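Reports Visits Workshops Archive Contact
Reports > Visits > Grondwood open afternoon

An Afternoon Teaching a Robot About Leftovers 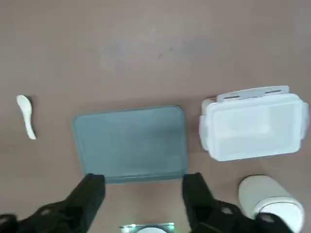

Telmo Prieto would like it known that the lid is the hard part, and that anyone who thinks otherwise has never tried picking one up with two stiff fingers and a delay on the line. He repeated this to every group that came through the Grondwood open afternoon in March. By my turn he had stopped waiting to be asked.

The job on show was kitchen tidying: a flat blue-gray lid, a white food container with latching flaps, a spoon and a cup, all on a brown table. Visitors sit at the remote controls and steer the gripper, and each run is saved as a demonstration. The team, who call the project Herkis, had 1638 of them when we arrived. I am fairly sure mine will be deleted.

You get 3 minutes and a pair of handles that feel like garden shears. I spent most of my time hovering over the lid – thoughtfully, I'd say – and the rest pushing it toward the container like a man parking a borrowed car. Rosalía Carretero, at the next station, told me to come in lower and close slower. Her own lid went on in 39 seconds. She was polite about mine.

Later they let us guide a second arm by hand, which is far easier and makes your shoulder ache. Rosalía prefers it for teaching the press on the flaps, where the remote handles give you no feel at all.

Coffee was in the corridor, in the company of a Zomell brochure 99 pages long. Doors close at five, and the parking lot gate closes slightly before that.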